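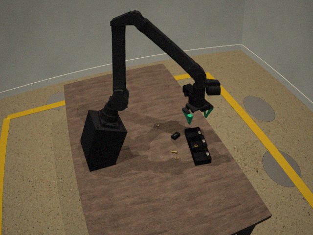 1/ Flevley tour diary, the short version

Back from the Kurkley run. Five of us, one van, a lot of cello case. Typing this on my phone with the laundry going so forgive the spelling.

2024-05-02
57 likes · 5 comments

2/ Set list first, people keep asking. Opened with the slow waltz, then the two Cordeiro dances, then the long one. Encore was the lullaby. Same order every night except Plultolow, where we swapped the dances and I came in wrong. Sorry Plultolow.

3/ The long one finally works. We'd been playing it too fast since March. Took the middle down a notch in the soundcheck at Kurkley, just to hear the room, and then nobody wanted to go back up. Viola line comes through now. You can hear the breath before the tune comes back.

2 shares

4/ Kurkley hall: 80 seats, nice dry sound, terrible lighting. One bulb over the second violin's stand and the rest of us guessing. Bring clip lights if you play there. Bring spare batteries for the clip lights.

5/ Piano was a half step of pain. Tuner came at noon, very patient, did what could be done. The top octave still had opinions. We cut the piano out of the lullaby and did it with plucked strings insted, and I think I like it better. Will try both at home.

5 comments

6/ Merch. Sold out of the old CD, still have plenty of the one with the bad cover. Yes I know it's a bad cover. Music's good. 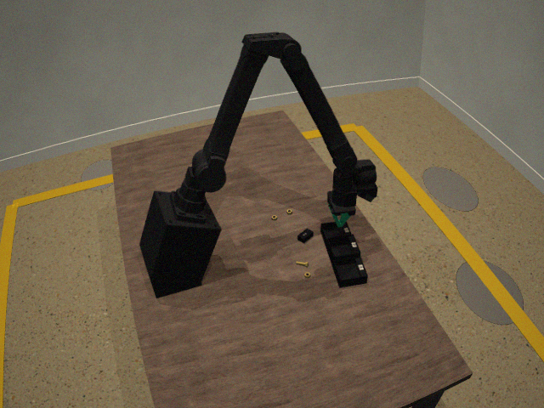
7/ Cello news, for the string people. The new one is staying, I've paid the deposit. Darker than my old one on the C string, a bit shy up high, needs playing in. Varnish is not the shiny orange kind. Closest I can get is the tabletop in the picture, that dull reddish brown with the fine darker streaks. In daylight it looks almost brown, under stage light more red. Want to leave it alone, no polish.

57 likes

8/ Strings: trying a heavier A. Two gigs in and it still whistles when I cross over quickly. Could be the string, could be me. Probaly me.

9/ Plultolow was the late one. Load-in through the kitchen, somebody's soup on the go, smelled amazing, none for us. Good crowd though. Chatty until the first note, then dead quiet. A kid in the front row conducted the whole second dance with a straw. Better beat than mine.

2 shares · 5 comments

10/ Things I'd do differently. Eat before the soundcheck. Print the parts bigger. Tape the page turns. Leave a proper gap between the dances so people can clap if they want to, they clearly wanted to.

11/ Recording: we got the last night off the desk plus a pair of mics on the balcony. Listened once in the van. Balance is ok, cello too loud (not complaining). There's a cough right on the last chord of the waltz, a really big one. Might keep it. Might use the Plultolow take if the swap doesn't bother anyone.

12/ Next up is Flevley, home gig, same program plus one new thing that isn't finished yet. Doors at the side, the front steps are still being fixed. Will post ticket stuff when I have it.

13/ Washing machine's done. Concert blacks came out with tissue all over them. Off to find the lint roller.

80 likes · 2 comments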